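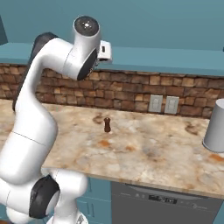 How I randomize a simulated kitchen without wrecking the grasp policy

I've been training pick-up policies in simulated kitchens for a while now, and the question I get most often by email is how much to shuffle between episodes. My early answer was "everything, all the time!" and my early results were terrible. So this page is the recipe I use now, written up while I still remember why the settings are what they are. My simulator wrapper is called Tufa and the training code is Jistmont, but the steps carry over to whatever you're running.

Step 1. Freeze the layout first

Pick one kitchen and leave the counter, cabinets and dishwasher where they are. Train on one small object (I like the pepper grinder, it's narrow and it stands upright by itself) until the policy is decent. If it can't learn the boring version, shuffling textures won't help, and you'll spend a week blaming the wrong thing. Ask me how I know.

Step 2. Move the object, a little

Widen the start position in small steps. I begin with a patch up to 9 centimeters across and only grow it when the success rate stops climbing. Put the patch toward the back of the counter early on! Policies that only ever see objects near the front edge get lazy about reaching.

Step 3. Swap surfaces

Now the fun part. I keep 16 looks for the counter and backsplash and draw one at random at each reset. Make sure a few of them are busy. A mottled marble with brown and rust veins is rough on a dark brown object, because the blotches and the pepper grinder start to look alike at low resolution, and that's the case you want in training. My plain white counter gave lovely curves and taught the policy almost nothing.

Stone brick behind the counter is worth having too. All those mortar lines give the vision encoder something to chew on.

Step 4. Leave the arm alone

I used to randomize the arm's color as well. It cost me a lot of training time and bought nothing I could measure, so the arm stays white with dark joint rings. What I do vary is the starting pose, with the gripper always kept above the counter so it doesn't begin an episode jammed into something.

Step 5. Test on a kitchen you held back

Keep 2 kitchens out of training completely. Mine are in a scene pack called Hademgate. I run 1,145 episodes per checkpoint, which is overkill, but the small runs kept fooling me: I'd pick a "winner" and it would drop right back on the next seed.

One last setting: turn the shadows on before you evaluate. I forgot once and had to redo the whole Ustel comparison.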